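## Our July visit to Irkell's take-apart lab 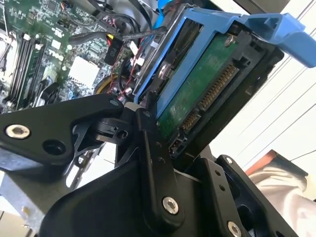
Those of you who signed up back in the spring will know how long we'd been hoping to get a group into Irkell's workshop out in Himville, and I'm happy to report it was well worth the drive! Birthe Sveinbjörnsson met us at the door at 2:00 with coffee and a very good almond cake, and then walked us through what her team is up to, which in short is teaching a robot arm to take old office computers apart so the pieces can be used again.

The demonstration was all about hard drives. The one we watched the gripper hold was still in its blue plastic caddy, and the computer was a Dell, the sort many of us had under our desks for years. Efua Tetteh explained that the team has been through 217 machines so far, and that drives come first in every one – they have to be wiped before anything else can be sold or given away. A practiced person does the job in a few seconds. The arm is allowed 90, and Efua was quite cheerful about that.

Aldo Valentini asked (as he would) about cables, and we got a long and interesting answer. Loose wires are still the hardest thing for the arm to work around, and 5 of our group stayed late to hear more.

Birthe would love to have us back in the fall. If you'd like to come, please let Elisa Mancuso know, and tell her if you need a ride.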